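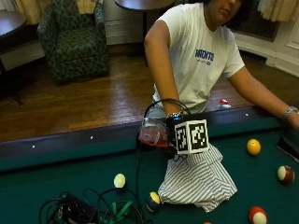

Gunārs Lukoševičius would skip the glass altogether and test every gripper on the billiard balls first, on the grounds that a gripper that drops a ball costs you nothing. His comment on last year's notes is fair, and the ball test is now Part A. The cup stays in as Part B.

Part A. Pick up a ball from the felt and set it down inside the chalk ring. Do 15 tries with the Horlow jaws, then 15 with the Plonetti jaws. Write down every drop.

Part B. Hold the cup of red liquid upright over the cloth, then tilt it slowly. Use the same hand and the same grip for both sets of jaws. Stop if the liquid reaches the rim.

The square markers on the device must stay in view of the fixed camera. If your sleeve or wrist covers one, the position log has a gap and the try does not count. Keep cables clear of your working hand.

Now compare the two views. The fixed camera gives you the table. The camera on the hand-held gripper has a very wide lens, so straight edges bend and the corners go dark.

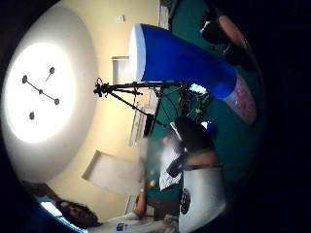

Fig. 2. Gripper camera view, with the ceiling light at left and the green surface at right.

A bright lamp can upset the exposure. Lock it in the Nouri controller before Part B and note the setting in your log.

Logs are due at 8 in the morning, one per pair.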